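Keeping crypto keys safe at home

I love this job! Write your wallet's recovery words on paper, in pencil, and check every word twice before you put the sheet away.

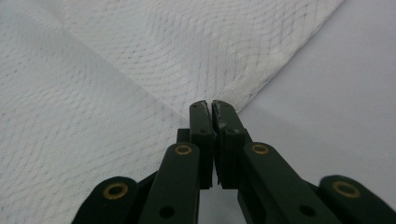 Last changed: October 14, 2026

Keep the copy in a different room from the wallet itself (mine sat in the same drawer until June, oops). A zip bag inside a lidded jar works great in a damp kitchen. 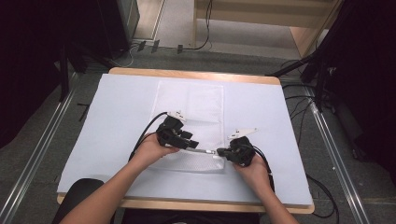
Label the jar something dull, like "Sedalia receipts", and never photograph the words! My list has 32 lines, 2 to a row, and it still fits on one recipe card.

Stepan Tymoshchuk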